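The pick log said everything was fine

Mon 15 February

I've been putting off writing this one up. Partly that's because the fault was dull, and partly because I had told two different people that our bin picking setup was past the stage of dull faults. It wasn't. The arm spent most of a night reporting successful picks, and a good share of them were nonsense.

Some background for anyone who hasn't read the older posts. We run a picking cell on a table in the back of the Nestel building. The planning software is Fliser. The grasp scoring comes from a package called Vurel, which we started using last May on the strength of a very polished demo. I was doubtful then and I'm more doubtful now, though I'll try to be fair to it, as not all of this is Vurel's fault.

What the log said

The overnight run was 1,715 attempts. The log marked 1,559 of them as successful. If you are the sort of person who makes slides, that number goes on a slide, and it very nearly did.

I don't trust a night that good. We had never come close to it with mixed items, and the only thing that had changed was a small update to the scoring. So I pulled 300 of the recorded successes and watched the video for each, which took a day and a half and a lot of coffee. In 100 of those the arm had lifted nothing at all. It went down, closed, came back up, traveled to the drop point, opened, and wrote "success" in the log.

One in three. I went back and watched some of them twice, hoping I'd misread the timestamps.

The cable

On a good number of the false picks, the wrist turned a long way round before going down, further than I'd have chosen if I were steering by hand. The cables run down the outside of the arm and loop around the wrist, and on those long turns the loop pulled tight. A tight loop pushes on the wrist. The force reading at the wrist then goes up by about as much as a light item would add, and the check that asks "am I holding something?" says yes.

That's the whole fault. A bundle of wires was standing in for the weight of a glove.

What bothers me is that we had seen the cable problem before and filed it under wear. Everyone who has dressed an arm from the outside knows that the loop will snag or fray sooner or later, and we were watching for that. I had it down as a thing that would cost us a cable some day. I did not have it down as a thing that could lie to the software, and I should have, since the force check was my idea in the first place.

I ran the next tests with a mixed bin and stood next to the stop button the whole time. The white glove and the scoop were the two I cared about, both light enough to be confused with a tug on the wires. There's also a cord hanging off the bundle with a knotted end, and it comes down right over the glove. I'd like that gone before the next long run. A loose end over the items is one more thing to get pinched along with whatever the arm is grabbing.

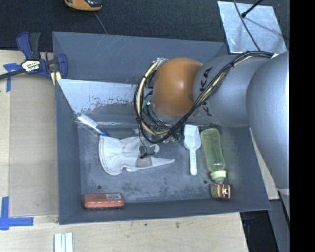 Was it dangerous?

I've been asked this twice now, and my answer is that it could have been, in a boring way. The false picks themselves hurt nothing. An arm carrying air to an empty drop point is a waste of electricity.

The other direction worries me more. If the loop can add force to the reading, it can take some away too, and then an arm that really is pressing on something thinks it's pressing less hard than it is. Our contact stop uses the same sensor. I tested it with the wrist turned to the bad side, pushing down on a block of foam, and it stopped later than it should have. Not by much. Still later, every time I tried it, and foam is a lot more forgiving than a hand.

So the rule for now is that nobody reaches into the bin with the arm powered, and that includes me when I'm in a hurry. We used to allow it in slow mode. Slow mode relied on that stop.

What we changed

The wrist now has a limit on how far it can turn, set in Fliser. It costs us some grasps near the walls of the bin, where the arm liked to twist itself around to get in at an angle. Fine. I'd take fewer picks that are real.

The success check now needs two things to agree: the force reading, and a before-and-after look at the bin from the fixed camera. If the bin looks the same after the pick, it's logged as a miss, whatever the wrist says. Small clear items still fool the camera part, so those get checked by eye for the time being.

The force reading also gets zeroed at the same wrist angle as the grasp, just above the bin, before each descent. We had been zeroing once at the start of the run, with the arm in its rest position. I wrote that line of code and I remember thinking it was good enough.

As for Vurel, the update had started giving better scores to grasps with big wrist turns. It learns from the success log. You can see where that goes: the tight loop made false successes, the false successes made those turns look clever, and the scoring asked for more of them. The support reply I got suggested we "improve label quality." Well, yes.

I've thrown out every score learned since the update and rolled back to the older version. The Saragih people, who share our test items and were planning to copy our setup, have been told to wait, and I sent them the clips along with the log so they can compare the two for themselves.

Next job is rerouting the cables with a proper strain relief further up the arm. I've ordered two kinds of clip and expect to dislike both.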